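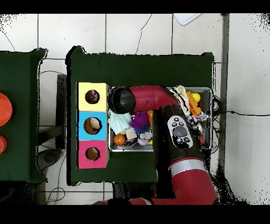
## Sorting bench tips from the Tovthorpe workshop

We've been building a toy-sorting bench with a red and black arm all through July, and it's the most fun I've had in a shared workshop! Most of what we learned was about boxes, cloth and tape, so I've written it up for anyone planning something similar at home.

- **Colour your targets.** Wrap the top of each box in bright paper, one colour per box, and cut the hole after the paper is on. Ours are gloriously wonky and work fine.
- **Push the boxes together.** Gaps between them swallow small balls. Ours stand touching along one side of the basket, and I haven't crawled under the table since.
- **Keep a plain surface.** A dark green cover is lovely to work on. Tape the corners down properly, though, or they curl up (Abelardo Villalba has promised to redo ours, again).
- **Mix your textures.** Spiky rubber balls, knitted cloths, building bricks, a crumpled bottle, tinsel if you have it. If you only practise with bricks you'll get very good at bricks.
- **Start slow.** We run new moves at 10 per cent speed, 2 goes each, and only then turn it up. Full 100 per cent is for showing off.
- **Tie your cables back.** Velcro straps, every half metre or so, and leave enough slack at the elbow for the longest reach.

### Getting cloth into a hole

Cloth was the one that had us all cheering. Pick it up near the middle so the ends hang down, come in from straight above, and keep the fingers pointing down while you push. Marcela Machala found that thin cotton goes in far more easily than knitted squares, which bunch up at the rim. If it keeps catching, run a strip of masking tape round the inside of the hole – such a difference!

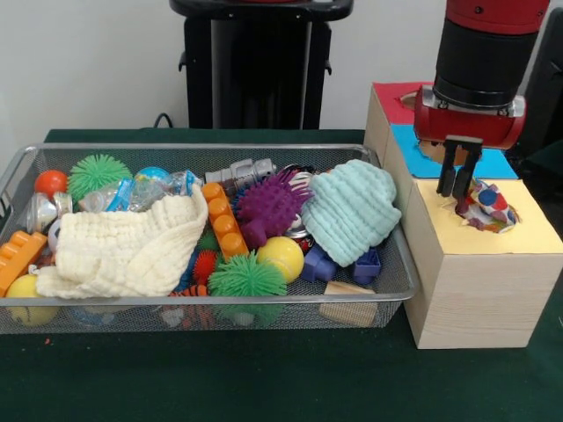

*Polka-dot cloth going into the yellow-topped box.*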